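How to Clean a Small Electric Hot Pot and Keep the Base Dry
By Noreen Dunne
Updated 09/08/2020 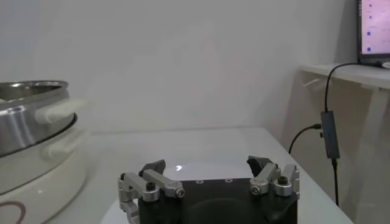
A small electric pot gets used for everything: noodles, eggs, oatmeal, one portion of soup. It also gets put away half clean more often than a pan does, because people are nervous about getting the electric part wet. The method on this page is for the two-piece kind, where a stainless steel pot sits on a separate white base. If yours is a one-piece pot, skip to the section near the end.

What you need

Dish soap
White vinegar
Baking soda
A soft sponge (no green scrubbing side)
Two dry cloths
A cotton swab or an old soft toothbrush

Before you start

Unplug the base at the wall and let everything cool for 30 minutes. The plate holds heat longer than the pot does. Lift the pot off and set it by the sink. Leave the base on the table, well away from the water.

Cleaning the pot

1. Fill the pot with warm water and a few drops of dish soap. Let it stand while you do the base.

2. Wash the inside with the soft sponge. Go in circles around the wall and then across the bottom. Rinse.

3. If there is a white, chalky film, pour in 4 tablespoons of vinegar and enough water to cover the film. Leave it for 11 minutes, then wipe and rinse twice. Hard water leaves this film on stainless steel and it does no harm, but it makes tea taste flat.

4. For burned-on food, make a paste of baking soda and a little water and spread it over the spot. Leave it until it starts to dry, then rub with the sponge. Old marks may need a second round. Rainbow-colored stains come off with plain vinegar on a cloth.

5. Wash the outside last. On a brushed finish, wipe along the grain — rubbing across it leaves fine scratches that show under a kitchen light.

6. Clean where the handle meets the pot. Grease collects in that joint. Run the swab along it with a bit of soap, then wipe with a damp cloth.

7. Dry the pot completely, the underside too.

Cleaning the base

Never put the base in water or hold it under the faucet. Wring out a cloth until it no longer drips, wipe the outside, and follow with the dry cloth. White plastic picks up yellow marks from curry and tomato. A dab of baking soda paste on the cloth will lighten them, though very old ones may stay.

Pick crumbs off the heating plate with the dry brush. If something has spilled and baked on, use a barely damp cloth and let the base air dry overnight before you plug it in.

One-piece pots

Pour in soapy water by the cup and keep it below the rim. Wash, then tip it out on the side away from the socket. Poppy Hartley, who shares my kitchen, stuffs a folded dish towel around the outside first to catch drips, and I now do the same.

Storing it

Leave the lid off, or set it on upside down, so that air can get in. Wind the cord loosely and keep it off the plate. Don't stack heavy pans inside the pot.

How often

Wash the pot after every use. I do the vinegar step once a month, and more often in June when we boil a lot of water for iced tea. Wipe the base whenever you see a mark on it.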